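Teaching Imelel to put a board in its place

Saturday, May 2, 2026

I wrote last time that I would not touch the simulation again before the arm was moving well in the workshop. I did not keep that promise. The last weeks I spent almost every evening inside the simulator, and I want to write down what I changed, mostly for myself, because in December I had a similar problem and I had forgotten all of my own solutions.

For new readers: Imelel is the name of my project, a robot arm with a gripper that should help me with assembling small electronics. I rent a bench in Clostutance, the shared workshop near the old market, and the simulated part I do at home at the kitchen table. English is my third language, so please be patient with me if a sentence goes in a strange direction.

The task

The task is a simple one if you have hands. A circuit board lies somewhere on the table, a metal plate lies on a mat, and the board must go on the plate so that the holes agree with the holes. After this come the screws, but the screws are for another year.

For the arm it is not simple. The board is thin and it has parts on both sides, so the gripper may only touch it at the edges. When the board is a little bit rotated, the holes do not meet, and the arm pushes, and in the real world something would bend. In the simulation nothing bends. The board shakes very fast and then it flies away over the floor. The first time I laughed. Later I laughed less.

Collisions, again

Most of my trouble came from the collision shapes. I had taken the model of the plate as it was, with all its small holes and fasteners, and asked the simulator to make a simple shape from it. It made a closed box. So the board was resting on an invisible lid, a few millimeters too high, and I spent two evenings looking for the mistake in my gripper code, where it was not.

What I do now is this: the plate is a flat piece with four small posts, made by hand. The board is a flat piece also, with no parts on it for the physics. The nice detailed models are only for the eyes. Maybe this is obvious for people who studied it. I studied accounting.

I also made the time step smaller. Before, I had 200 steps in a second, and the contact between fingers and board was nervous. With 600 it is calm. My computer is less calm, but I can make dinner while it works.

The wrist problem

The second trouble was the way the arm approaches. I had put the base at the end of the table, since it is like this on my bench. To reach the mat, the arm must stretch over nearly everything, then fold back on itself to bring the gripper to the plate. The planner finds this pose with pleasure. It does not care that the forearm passes directly above the work, or that my overhead camera then sees mainly forearm.

I tried to punish this pose in the planner. I gave a cost to every solution where the forearm is over the mat, and the result was that the arm preferred to do nothing. Consuelo Pastor, who has the bench beside mine and repairs sewing machines, watched this for a while and asked me why I do not turn the table. I started to explain that the table is fixed to the wall, and then I remembered that in the simulator there is no wall.

So I turned the table. I also let the program turn it by a small random angle in each run, together with the mat, so that the arm cannot learn one position by heart. It helped with the planning, although the folded pose is still there in many runs, and for the folded pose I have no good answer yet. Maybe a second camera from the side. Maybe the base must go to the long edge, but then on the real bench I have no place for my soldering things, and I do not want to give up this corner.

Numbers

I let it run during one long night and it finished 1338 attempts. I am not going to write a percentage, because I changed the definition of success in the middle of it (a board with one hole not aligned was first a success and later not). I can say that before the changes I was happy when it placed the board 7 times in an evening, and now I do not sit and watch every one.

The failures are more interesting for me. Many of them are the same: the gripper lets go a moment too early and the board falls the last bit, mostly well, sometimes with a turn. I put a short wait before the opening of the fingers. I am ashamed how long it took me to try a wait.

Things I wrote on paper so I do not lose them

Save the scene file under a new name before changing friction. I lost one good version already.

The fingers need more friction than the mat. When both are the same, the mat comes along with the board.

Check the units of every model which comes from the internet. I had a connector the size of a bread.

Plolimon, the small program I use for recording the joint positions, stops writing when the disk is full and says nothing about it. I wrote to the author, and he answered very kindly that he knows.

What is next

I ordered new finger pads from Dimitriou, softer than the ones I have, and they should be thin enough to hold the board by its edge without touching the components. When they come I will measure them and put the real measures in the model – until now I was using values from my imagination. Then I want to run the same program on the bench, slowly, with an old dead board and my hand on the stop button.

If somebody has experience with side cameras on a small bench, please write me. I read all comments, even when I answer late.

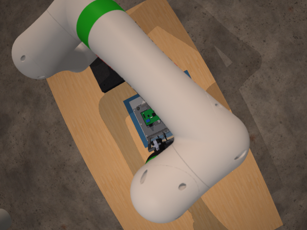
Imelel in the simulator, folded back over the mat, with the green board on its plate.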